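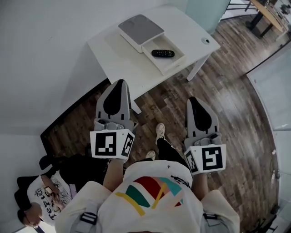

White tee with a colour print, grey pack straps over the shoulders

Stopping backpack straps from wrecking printed t-shirts
Posted in Clothing and Laundry, 2021-07-21

gumleaf_walker
I walk to work with a backpack, 20 minutes each way, and wear a printed t-shirt most days under a jumper or on its own. Over the last year the prints on three of them have gone rough and started to crack where the straps sit. The rest of the print is fine. The white ones also get a greyish mark along the shoulder that doesn't come out in a normal wash.

I wash at 40 with Ulum powder, inside out, and line dry. No dryer. The pack is a Bedance day pack I got in February and it weighs a fair bit with the laptop and lunch in it. Is this the pack, the wash or just cheap shirts? I would like to keep wearing them and I'm not going to start driving.

Replies (3)

Demchenko Street Laundry
It's mostly the pack. A thick plastisol print sits on top of the cotton, and a loaded strap rubs it in the same spot with every step. Once the surface goes dull the cracks follow. Washing at 40 isn't helping the print either, so drop to cold and leave out the fabric softener if you use it.

For the grey mark, treat it before the wash. Wet the shoulder, rub in a bit of plain laundry soap, leave it half an hour, then wash as usual. If it has been through a few washes already, soak it overnight in oxygen bleach in lukewarm water. Check the colour on the inside of the hem first. Don't use chlorine bleach on a printed shirt. It can yellow the white and take the colour out of the print.

Wash the straps as well. They pick up sweat and sunscreen and put it straight back on the next clean shirt. A nail brush and soapy water does the job, then hang the pack upside down in the shade.

Also don't iron over the print. Turn it inside out or put a tea towel on it.

offcuts444
buy shirts with water based prints. you can tell by running your hand over it, if you can barely feel the ink its the right sort. mine are years old and the colour has faded a bit but no cracks

Wirar Heights Op Shop
Agree with the laundry people about the cold wash. We sort up to 500 shirts in a busy week and strap wear is easy to pick, two dull bands coming down from the shoulders.

Try shortening the straps so the pack sits higher and doesn't swing. If yours has a chest clip, do it up. A loose pack moves a lot more than you'd think. The other option is to wear an old plain shirt for the walk and change at work.

The cracks won't go back, by the way. Some people press them with baking paper and a warm iron, which flattens the edges for a while. I wouldn't try it on one you like.

gumleaf_walker
Thanks all. The chest clip has been dangling the whole time so I'll start there. Soaking two of the white ones tonight.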